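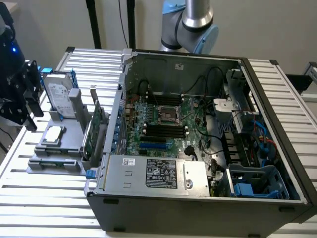
October 29, 2022

I have wanted to learn how computers go together for years, and I've finally stopped wanting and started doing! My plan for the winter is one old office tower, stripped back and rebuilt at my own pace, with as much tea as it takes.

I found mine through Kavedard, the reuse shop on the edge of town, where I'd already spent far too many happy hours in April looking at lamps. It cost me 60 pounds, and the processor and memory came in a separate bag with the heatsink. I was delighted. Bare sockets are exactly what a beginner wants, as far as I'm concerned — all the interesting bits are still to do.

Lay the case on its side before you start. I tried working on a different one standing up, years ago, and spent the whole evening with my arm bent like a coat hanger. Flat down with the side panel off, you can look straight into it like a drawer, and everything makes so much more sense. The green board, the rows of memory slots with their little white latches, the big silver power supply taking up one long edge. I could look at it for ages (I have).

What I love most is the blue. Somebody at the factory decided that certain plastic parts should be bright blue, and they stand out beautifully against all that grey metal. There's a latch down by the power supply and another on the drive caddy in the corner. The old Louro tower I used to have was black inside and out, and I did most of it by torch.

The processor socket is the part that makes me hold my breath. It has a metal frame and a lever, and the rule I've been given is to lift the lever gently, line up the corner mark, lower the chip in and never, ever push. I've watched the same Erkance tutorial on it so many times that I could recite it. Then a small blob of paste, then the heatsink, then the memory, pressed down evenly at both ends until it clicks.

The cables I'm leaving for last. I'd like to get the red and blue SATA ones tucked away neatly, and I've bought a pack of 100 soft ties from Grellia, so I have no excuse. The black ones looping over the board will need some thought too. If you have a tidy way of routing them, do leave a comment — I'd love to hear it before I start on the drives.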